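Home | About the Fund | Projects | Reports | Contact

Irnumberg Community Clothing Project
Progress report to the Guvmont Fund
September 7, 2021

Purpose of this report

This report sets out the progress of the Irnumberg Community Clothing Project during the second half of its first grant year. It covers the collection and repair of school and sports clothing, the opening of the Stesa sorting room, the repair classes, and spending against the agreed budget. It also records two matters on which the Fund's agreement is requested.

The grant was awarded to reduce the cost of clothing for families with children at school in Irnumberg and the surrounding villages. The aims have not changed since the last report. The order of work has, chiefly as a result of the late handover of the Stesa premises, and the revised timetable is given below.

Collection

Clothing is now taken in at 9 collection points. The original plan allowed for fewer, but two schools on the eastern side of the town asked to be included after the spring term and it was possible to serve them without a second vehicle. Each point has a lidded bin and a printed notice stating what can be accepted. The notice was reworded in the summer, as the first version did not make clear that footwear should be tied in pairs, and a good deal of time was being lost in matching shoes.

Collections are made once a fortnight in term time. The bin at the Fu sports ground fills more quickly than the rest and is emptied weekly. Most of what arrives there is team kit, often handed in by clubs when a sponsor or a colour changes. School clothing comes mainly from the primary schools, where children grow out of things well before they are worn through.

Coats remain in short supply. An appeal for winter coats will be made through the schools in October, and the project has set aside rail space at Stesa for this purpose.

Sorting and repair

The Stesa sorting room came into use 2 months later than planned. The delay arose from electrical work which the landlord was obliged to complete before handover. During that period sorting continued in the hall at Irnumberg, where storage was limited and everything had to be cleared away at the end of each session. The project regrets the delay but does not consider that the quality of the work suffered.

Garments are checked for missing fastenings, open seams, stains and name labels. Items that need only a button or a short seam are dealt with at once. Larger repairs are put by for the weekly repair session. Anything beyond repair goes to a textile merchant, and the small income from this source is shown in the accounts under "other receipts".

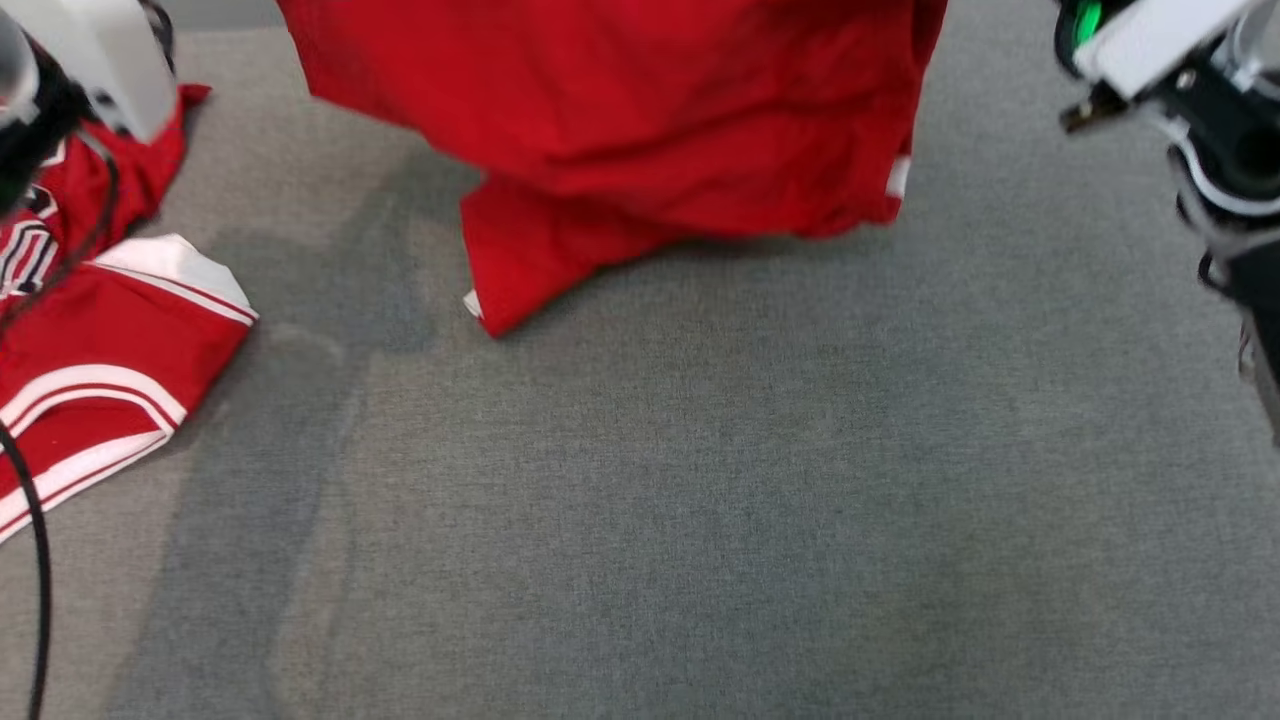 Red garments on a grey work surface.

Sorting by colour before size has proved the quicker method for sports clothing, as clubs nearly always ask for a colour first. School clothing is still sorted by size and then by school. The two systems are kept on separate shelves, and the shelf labels have been changed to larger print at the request of those who use them.

Name labels have caused more work than expected. Sewn labels can be unpicked in a minute or so, but the iron-on kind leave a mark on lighter fabrics. Several removers have been tried without much success. The present practice is to cover the mark with a blank label on which the new owner's name can be written.

Repair classes

Repair classes began in the spring and are held in Irnumberg on two evenings a month. In all, 90 people have attended at least one class, against a target of 75 for the full year. The most popular session has been the one on trouser hems and knees, which was repeated twice. Attendance fell in August, as was expected, and no classes were held in the last fortnight of that month.

The sewing machines bought with the grant have worked well -- one was returned under guarantee with a faulty foot pedal and was replaced without charge. A course for absolute beginners will be added in the autumn, following comments that the present classes move too fast for those who have never threaded a machine.

Finance

Spending to date is within budget. Rent is below forecast owing to the late start at Stesa, while transport is above it, partly through the extra round to Fu. The net position is an underspend of about 20 per cent on running costs. Equipment costs are on budget and no further large purchases are planned this year. A full statement is attached as Annex A.

Matters for agreement

The Fund is asked to agree that part of the underspend on rent may be moved to transport, to allow weekly collections at Fu to go on until the end of the grant year.

The Fund is also asked to agree a later date for the final report, so that it may include the results of the winter coat appeal.

Next period

The main tasks for the coming months are the coat appeal, the beginners' course and a short survey of families who have received clothing. A draft of the survey questions will be sent to the Fund's office for comment before it is issued.

Related items
Irnumberg Community Clothing Project: first progress report
Stesa sorting room: notice of opening hours
What we can and cannot accept: revised list
Guvmont Fund: guidance on moving money between budget headings
Fu sports ground: collection bin moved to east gate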